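Joncombe Farm Boarding and Breeding: Frequently Asked Questions

Last updated 1/7/26

The questions below come up most often from mare owners booking to our stallions, Nolix and Akinola, and from people looking for board. If yours isn't covered, call the farm office and ask for Halima Olatunji.

BOOKING A MARE

How do I book to Nolix or Akinola?
Fill out the booking request form and send it with a copy of the mare's registration papers and her produce record. Ngozi Etim reviews every request and will call you within a few days. Your booking is not confirmed until you have a signed contract back from us.

What is the stud fee?
The fee for Nolix is $3000, live foal, stands and nurses. Akinola's fee is private this season. Please call for it.

When is the fee due?
When the foal stands and nurses. If you sell the mare before she foals, the fee is due at the time of sale.

What does "stands and nurses" mean?
The foal has to get up on its own and nurse from the mare. If it does not, no fee is owed. We ask for a vet's certificate within 30 days of foaling in that case.

Do you ship semen?
No. Both stallions stand to Thoroughbred mares only, and The Jockey Club registers only foals from live cover.

Can I breed a maiden mare?
Yes. Maiden mares are jumped by our teaser before they go to the breeding shed, so please have them here a little early.

Is there a limit on the book?
Akinola is limited. Nolix is not, but we do not like to breed him more than twice a day, and slots in the middle of the season fill up first. Bookings open in December.

Is there a discount for more than one mare?
Yes, for owners sending two or more mares to the same stallion. Ask Ngozi when you send your forms.

BEFORE YOUR MARE SHIPS

What paperwork do you need?
A negative Coggins, a health certificate if she is crossing state lines, a current vaccination record, and a clean uterine culture for any mare that is barren or maiden. Foaling mares need a culture if they had trouble at foaling or did not clean properly. Send copies to the office ahead of the van.

Which vaccinations are required?
Flu, rhino, tetanus, rabies, West Nile, and Eastern and Western encephalitis. Mares in foal should also be on the rhino schedule your vet recommends for pregnancy.

Should my mare be under lights?
If she is barren or maiden and you want an early cover, yes. Start in December and keep her under lights until she is checked in foal. We can do this here for boarders.

Do her shoes have to come off?
Hind shoes must be off before she goes to the shed. Our farrier can pull them when she gets here and we will add it to your bill.

Can I van her in just for the cover?
Yes. Walk-in mares are welcome. Be at the breeding shed 30 minutes before your appointment, and bring her halter with a name plate or tag. We check markings against the papers before every cover.

BOARD

What does board include?
Hay, grain, bedding, turnout, daily handling and holding for the vet and farrier. It does not include vet work, farrier work, worming or supplements.

How many stalls do you have?
The mare barn has 17 stalls and the foaling barn has 8. Most mares live out with a run-in shed and come in for feed and vet checks.

What do you feed?
A 14 percent pellet, grass hay, and alfalfa for mares in late pregnancy or nursing. If your horse is on something else, tell us and we will change her over slowly.

Do you take horses off the track for layups?
Yes, when we have room. Layups start with stall rest or hand walking as directed by your vet, then go to a small paddock. Edin Stoyanova manages the layup barn and sends owners an update every other week.

Can I send blankets and other gear?
Yes. Put the horse's name on everything in permanent marker or with a sewn label. We do not take responsibility for items without a name on them.

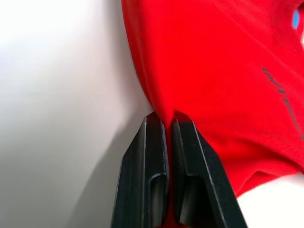
Blankets are sent out for cleaning and repair in the spring and billed at cost. Leather halters stay with the horse. Please do not send bridles, saddles or show gear, as we have no place to store them.

FOALING

Who watches the mares at night?
Babatunde Iyamu is the night foaling attendant. He is in the barn from dark until the day crew comes in, and the stalls are on camera as well.

Will you call me when my mare foals?
Yes, at any hour if you want. Tell us on the form whether you would like a call right away or in the morning.

What happens after the foal is born?
The navel is dipped, we make sure the foal nurses, and the vet comes the next morning to check mare and foal and pull blood for an IgG test. If the result is low, the foal gets plasma the same day. We call first unless you have signed the standing consent.

Do you handle foal registration?
We will take the photos, pull the hair sample and send you what you need. Filing and paying for it is up to the owner.

VISITS AND BILLING

Can I come see my horse?
Any afternoon, with a call ahead. Mornings are for breeding, vet work and turnout. Dogs need to stay in the car.

Can I see the stallions?
By appointment. Chukwuemeka Akpan is the stallion manager and will bring them out for you.

How do I pay?
Bills go out on the first of the month through Nerari, our billing service. You can pay online or mail a check to the farm. Accounts more than 30 days late are charged interest, and no horse leaves the farm with a balance owing.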